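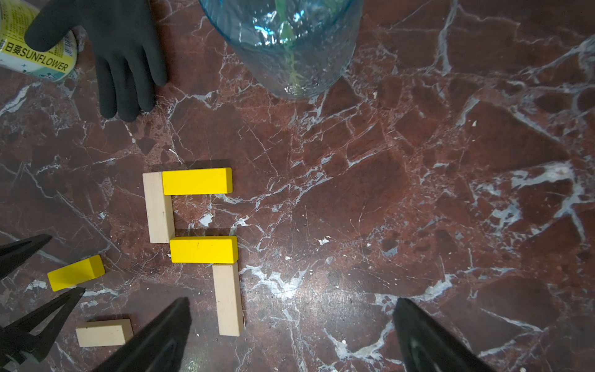
Arboleda Travel Trunk, 981 Series. Luggage and Travel Gear from Grastska.

The Arboleda is a hard-sided travel trunk for people who rent a house or an apartment for a week or more and bring a good part of the household with them. It holds bedding, kitchen things, beach shoes and a few days of clothes for two people, and it stands upright in a hallway without taking up the whole floor. It is sold in two sizes. The larger one fits lengthwise in the back of most station wagons. The smaller one is accepted as checked baggage by many airlines, but rules differ and you should read your carrier's size limits before you buy.

Item number: 2079
Series: 981
Maker: Grastska
Colors: slate, sand, dark green
Sizes: Medium, Large
Wheels: 6 on the Large, 4 on the Medium
Handles: 2 side handles, 1 pull handle
Lock: three-dial combination
Lining: washable, removable
Warranty: 2 years

Availability: Medium in stock in all colors. Large in stock in slate and sand. Large in dark green ships in January.

Product Description

The shell is made in two halves that close along a metal rim. The rim keeps the halves lined up when the trunk is full, so you don't have to sit on the lid to work the latches. There are two latches on the long side and one beside the lock. All three have to be down before the dial will turn.

Inside, the bottom half is one open space with a pair of straps. The top half has a zippered divider with one deep pocket and one flat pocket. The flat pocket is the right size for a rental agreement, maps and a set of house keys. The divider comes out with four snaps if you would rather have the full depth.

The pull handle locks at two heights. On the Large the extra pair of wheels sits in the middle of the base and carries most of the load when the trunk is rolled flat, for instance along a ferry ramp or across a parking lot. Rolling it flat over gravel is not recommended. Tilt it and use the end wheels, or carry it by the side handles with a second person.

The lining is held in with hook-and-loop tape along the rim. Pull it out from one corner and wash it cold. Do not put it in the dryer. If the tape picks up lint, a stiff brush will clear it.

Packing for a Rental House

Most of our customers use the trunk for self-catering stays, where what you need depends on the house. Ask the owner for a list before you pack. Many places by the lake or the sea supply dishes and blankets but leave sheets and towels to the guest, or charge for them by the set. Sheets for two double beds go flat in the bottom half of the Large with room above for towels.

Put heavy things at the wheel end. Coffee pots, knives in a roll, jars and books should all sit low when the trunk is standing. Soft things go on top of them and around the sides. Bottles travel better in the car, in a crate.

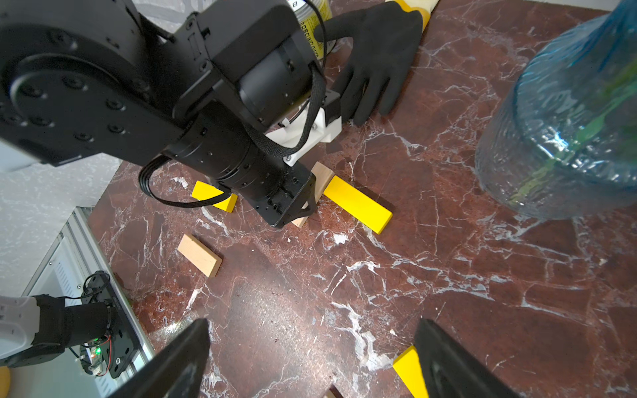 Accessories

Trukgate Strap Set. Two wide straps with side-release buckles, for the outside of the trunk. They fit both sizes. Useful if the trunk goes on a roof rack, but they do not replace rack straps.

Trukgate Rain Cover. Folds into its own pouch. Has openings for the pull handle and both side handles. Order by size, as the Large cover is too loose on the Medium.

Grorkanico Packing Boxes. Soft boxes with mesh lids, sold in sets of 2 or 6. The set of 6 fills the bottom half of the Large. They can go straight into a dresser drawer or onto a shelf when you arrive.

Spare Lining. Same material as the one supplied. State size and series number when ordering. Linings for trunks before the 981 Series are cut differently and will not fit.

Wheel Kit. One pair of wheels, two axles, four washers and a hex key. The Large needs three kits for a full change and the Medium needs two.

Setting the Combination

The lock leaves our shop set to 0-0-0. Open the lid, find the small lever on the back of the lock and push it toward the hinge. Turn the dials to the number you want, then push the lever back. Try the new number with the lid open before you close it. We do not keep a record of customer combinations. If you lose yours, the lock can be replaced at a service point but it can't be read.

Care and Storage

Wipe the shell with a damp cloth and a little dish soap. Sand in the wheel housings should be brushed out at the end of a beach trip – it wears the bearings faster than anything else. Store the trunk closed but not latched, in a dry place. It may be stored on its side or upright. Don't stack other luggage on the lid for long periods, particularly in a hot attic.

Delivery and Returns

Orders placed before noon leave the warehouse the same working day. The Large ships in its own carton and needs a signature. We deliver to vacation addresses, but please give the dates of your stay and a phone number that works there. Carriers will not leave a trunk at an empty rental house.

Unused trunks can be returned within the period shown on your order slip. Keep the carton until you are sure. Return shipping on the Large is paid by the customer unless the trunk is faulty. Linings and rain covers can be exchanged for another size if the tag is still on.

Customer Comments

"We took the Large to a farmhouse for two weeks with three kids. Everything for the beds went in one trunk, where before we had bags all over the car. Heavy when full, you need two people on stairs."

"Good trunk. The pull handle was stiff at first and is better now. I would have liked a pocket on the outside."

"Bought the Medium and wish I had bought the Large. Sand color shows marks but they wipe off."

Questions About This Item

Write to Duván Villanueva at the Grastska service desk, using the contact form, and include item number 2079 in the subject line. For spare parts, include the series number too, which is printed on the label under the divider. Dealers and rental agencies ordering more than one trunk should ask for the trade price list.

See also: Arboleda Weekend Case, Arboleda Garment Sleeve, Grorkanico Laundry Bag, Trukgate Luggage Tags.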